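Housekeeping Methods, Unit 4: Draining Soap Dishes and Clear Lids
Course handout, 17/09/2018

4.1 Purpose

A bar of soap standing in its own water softens from the underside and loses mass between uses. The dish exists to separate the bar from that water. This unit covers the ridged open dish, the flat lid sometimes stored beside it, and the order in which both are cleared, cleaned and put back.

4.2 Terms

Basin: the recessed part that receives the bar.
Ridges: raised strips inside the basin that carry the bar and leave channels below it.
Rim: the upper edge, used for lifting.
Residue: soap left in the channels after the bar is removed.

4.3 Working surface

Use a table with clear space on all sides of the dish. Keep small parts away from cable holes. A clear lid is easily overlooked on pale wood, so set it down in the same spot each time – center of the table, flat – and leave it there until the dish is finished. 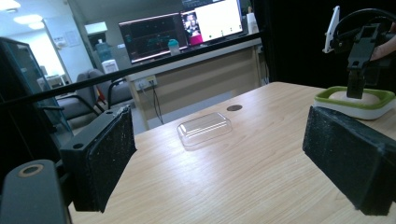

Aparecida Macedo: In the Stavero building we stopped putting lids on at all. A covered bar stayed soft until the next morning, and the residue was worse to remove. I would teach the lid for travel and storage only.

The point is accepted for dishes in daily use. For this course, a lid goes on only when the bar is dry to the touch.

4.4 Procedure

1. Lift the bar out by its ends and place it on a dry cloth.
2. Tip the basin over the sink. Do not scrape yet.
3. Fill the basin with warm water and leave it for 12 minutes.
4. Run a soft brush along the ridges, then between them.
5. Rinse, shake once, and stand the dish on its edge.
6. Return the bar when the channels are dry.

Hard brushes mark the ridges, and marked ridges hold residue.
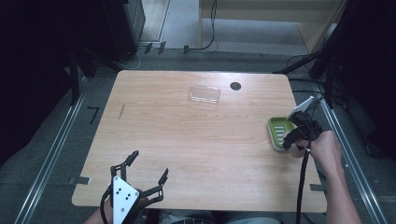

Ridge height matters more than ridge count. Low ridges let the bar touch standing water as soon as a little residue has built up. A deep basin with low ridges performs worse than a shallow one with high ridges – compare the Drondeck and Briltadon types in the sample cupboard. Both are rinsed the same way, but the Drondeck needs more brushing at the corners.

4.5 Record

Weigh the bar dry before the first use and again after 70 uses. Enter both values on sheet 732, with the dish type and whether a lid was used.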